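抽签结果

卡斯顿猎管站五月抽签,九月开湿地。中间隔着一个夏天,按老规矩,是留给没抽中的人骂街用的。

普雷本·布林约尔夫斯多蒂尔到任的头一年,就把老规矩里的那只铁皮桶换掉了。桶是从前装鱼饵的,洗过很多次,抽出来的签子还是一股虾味。镇上的人说这味道能保证公平,谁也不愿意把手在里头多搅一会儿。普雷本从城里来,带了一台笔记本电脑和一套叫“祖农”的系统,说以后申请、缴费、分配掩体,全部在网上办。他在社区礼堂里讲了四十分钟,讲到“加权随机”的时候,后排有人打起了呼噜,讲到“手续费”的时候,那人醒了。

“桶收手续费吗?”那人问。

“桶不收。”普雷本说。

“那桶能不能再用几年?”

问话的是科尔布伦·克拉格,开克拉格渔猎用品店,店在主街和码头路的拐角,卖子弹、鱼线、防水裤,冬天兼卖腌鲱鱼。她在埃拉德湿地打了大半辈子野鸭,却从来没抽中过二号掩体。二号掩体在芦苇荡的西口,早上背着光,鸭子从湖上过来,翅膀一收就落在眼皮底下。她父亲抽中过,她前夫抽中过,连镇上那个见了血会晕的药剂师都抽中过,在里头坐了一早上,读完了半本侦探小说。

到了五月,申请截止,一共三百六十八份,名额一百四十四个。普雷本按下按钮,去倒了一杯咖啡,回来时名单已经排好了。他把名单打印出来,钉在猎管站门口,自己也没细看。

他后来在报告里写的是“未及细看”。

名单上二号掩体首日清晨的持证人,姓克拉格,名叫布丁。

镇上的人都认识布丁。布丁是一条寻回犬,浅黄色,八岁,后腿有点毛病,最大的本事是把客人的手套从柜台上叼走,再以寻回的姿态还给他们。

普雷本是下午三点接到第一个电话的。到四点,他把电话线拔了。五点,科尔布伦推门进来,布丁跟在后面,进门先去闻墙角的碎纸机。

“我就想问一句,”科尔布伦说,“证是在你这儿领,还是寄到家里?”

“克拉格女士,这是一条狗。”

“你们的表上没问。”

普雷本打开系统。表上确实没问。表上问了姓名、住址、出生年份、有无不良狩猎记录、是否愿意接收祖农公司的优惠信息。布丁的答案依次是布丁·克拉格、主街、八年前、无、否。年龄那一栏本该有下限,可是祖农这套东西原本是给市政游泳馆写的,在游泳馆,八岁可以单独进浅水区。

“安全考试呢?”普雷本说,“申请人要通过安全考试。”

“上面写着,未参加考试者须有一名考试合格的成年人陪同。”科尔布伦把自己的合格证放在桌上,塑封的,边角已经发黄,“我陪。”

“您为什么要给一条狗报名?”

科尔布伦想了想。店里那台电脑是她侄女装的,她填自己那份的时候,布丁把爪子搭在键盘上,她觉得很有意思,就又开了一份。费用是七百,交了就不退,她本来已经做好了心疼的准备。

“热心公益。”她说。 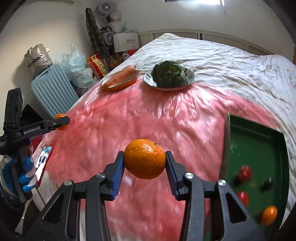
毯子上方的橘子

普雷本给省里写了信。省里回信说,名额一经公布即为有效,撤销须经申诉程序,而申诉只能由持证人本人提出。他又给祖农的客服写信,客服在两分钟之内回复,感谢他选择祖农,并建议他清除浏览器缓存。他清除了缓存,布丁还在。

他把《湿地狩猎管理细则》从头看了一遍。细则是好几代人接力写成的,每一条后头都站着一件具体的坏事。比如第九条禁止在掩体内煎制食物,第十四条禁止将掩体用于婚礼,第十五条禁止将掩体用于任何与婚礼性质相近的活动。就是没有一条说持证人必须是人。写细则的前辈们大概觉得,有些话写出来会显得自己很傻。

六月,事情上了地方报纸,登在第四版,紧挨着一则二手割草机广告。标题是《本地居民布丁喜获首日资格》。记者很谨慎,通篇用的是“当事人”。当事人拒绝置评。

七月,没抽中的人成立了一个协会。协会的第一次聚会在酒馆后院,主张分成两派。一派认为应当取消布丁的资格,另一派认为应当取消祖农,把桶请回来。第三轮啤酒以后,又出现了第三派,认为布丁比在座的多数人都更懂鸭子,资格给它最合适。这一派声音很大,带头的是药剂师。

普雷本那天也在,坐在靠门的位置,谁也没有请他,也没有谁赶他走。他来卡斯顿快一年了,这是他在酒馆里待得最久的一次。有人递给他一杯酒,问他那个姓是怎么回事。他说说来话长。那人说没关系,离打烊还早。于是他讲了,讲了祖母、移民登记处和一名耳朵不好的职员,讲完以后满桌人沉默了片刻,有人说:“所以你也是填表填出来的。”

他承认确实可以这么看。

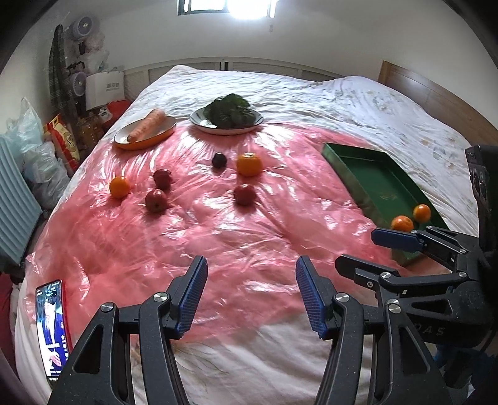

八月里,科尔布伦开始训练布丁。说训练是客气,她每天傍晚关了店门,开车带它去埃拉德,让它在二号掩体里坐着。布丁坐得很好,甚至过于好,坐着坐着就躺下了,躺着躺着就打鼾。科尔布伦拿胳膊肘碰它,它睁开一只眼,看看芦苇,又看看她,像老职工看实习生。

她自己也是头一回正正经经坐在二号里。从前总是路过,隔着芦苇往里瞧,瞧见别人的后脑勺。掩体比她想的要窄,木板条凳正中间翘起一根钉子,不知道扎过多少位幸运儿,没有一位把它敲下去。她第二天带了锤子。

普雷本有一天巡查到那里,听见敲打声,以为有人拆掩体。他扒开芦苇,看见科尔布伦跪在地上,嘴里叼着两颗新钉子,布丁在一旁监工。

“擅自改动掩体是第七条。”他说。

“维修是第八条。”她吐出钉子,“鼓励维修。”

第八条确实鼓励维修。普雷本站了一会儿,觉得自己应该走,又觉得走了显得小气,就替她扶住了板子。

“我得跟您说清楚,”他一边扶一边说,“陪同人不能开枪。枪只能由持证人使用。”

锤子停了一下。

“你是说,我坐在二号里,首日清晨,手里不能有枪。”

“细则第二十一条。”

“那布丁呢?”

“布丁可以。”

他们一起看了看布丁。布丁正在对付一只苍蝇,暂时没有占到上风。

科尔布伦把那颗钉子敲完了,敲得比需要的重。回去的路上她没有说话,第二天把店门口“祝贺布丁”的纸板收了起来。来买子弹的人问她,她说纸板受潮了。

开季前一晚,镇上照例睡不着。药剂师抽中的是十一号,提前把侦探小说包进了防水袋。酒馆老板在窗口卖热汤,卖到半夜。科尔布伦躺在床上算自己抽过多少次签,算着算着就不算了,起来给布丁梳毛。持证人总要体面一些。

清晨四点,普雷本打着手电在码头验证。轮到布丁,他把证件拿出来,跟本人核对了一遍。照片是科尔布伦用手机拍的,拍的时候布丁正在打哈欠,看上去像是在宣读什么重要文件。

“有枪吗?”他按程序问。

“没带。”科尔布伦说,“它不太会用。”

她带了保温壶,一块垫子,还有一袋腌鲱鱼三明治。小船划进芦苇荡,水面上有一层薄雾,桨提起来的时候滴滴答答的。布丁站在船头,风把它的耳朵往后吹,这一会儿它倒是很像一条猎狗。

到了二号,她铺好垫子坐下。天色从黑变成灰,又从灰变成一种说不上来的颜色,像店里褪了色的那批防水裤。四周的掩体里有人咳嗽,有人拉开拉链,有人小声骂一只漏水的靴子。然后都不响了。

鸭子是从湖上来的,先是三三两两,跟着是一大群。它们飞过十一号,飞过七号,枪声在那边零零星星地响起来,整群鸭子在空中犹豫了一下,向西一拐,翅膀一收,全落在了二号掩体前面的水上。

科尔布伦没有动。最近的一只母鸭离她不过一根船桨的距离,正在整理翅膀底下的羽毛,整理得很仔细,边整理边自言自语。后面又落下来一批,没有地方,互相挤着,像年底清仓时候的柜台。七号那边又响了一枪,水上的鸭子集体抬起头,朝那个方向看了看,又低下头去各忙各的。

她父亲在这里坐过,回家以后总说,你没坐过二号,你不知道。她一直以为他说的是好打。

布丁醒了。它看见鸭子,浑身绷紧,鼻子一抽一抽,转过头来看她,等她开枪。它活了八年,在这件事上受过的教育很清楚:先响一声,然后轮到它。科尔布伦摊开两只手给它看。布丁看看左手,看看右手,又去看鸭子。它等了很久,后腿开始发抖,最后叹了一口气,从袋子里叼出一块三明治,端端正正放在了她膝盖上。

上午九点收队,各掩体在码头报数。十一号零,药剂师说快看到凶手是谁了。七号四只。轮到二号,普雷本握着笔等她。

“零。”她说。

旁边有人笑,也有人替她可惜,说那么大一群,都落在你那儿了,我们全听见了,吵得跟菜市场似的。科尔布伦说是挺吵。她在登记簿上替持证人按了一个爪印,泥有点多,把下面一行也盖住了。

“明年的表我改过了,”普雷本说,“加了一栏,物种。”

“下拉菜单还是自己填?”

“下拉菜单。祖农那边说自己填要另外收费。”

“有几个选项?”

普雷本把登记簿合上,又打开,用袖子去擦那块泥。他说目前有两个,人,其他。选其他的,系统会弹出一个窗口,请您确认。

“确认完了呢?”

“就提交了,”他说,“我跟他们反映过了。”

科尔布伦点点头,把垫子夹在胳膊底下,往停车的地方走。走到半路她又折回来,问普雷本那只铁皮桶后来放在哪儿了。他说在仓库,装着门垫。她说那行,别扔,然后喊布丁上车。布丁嘴里叼着一只手套,普雷本低头一看,是他的。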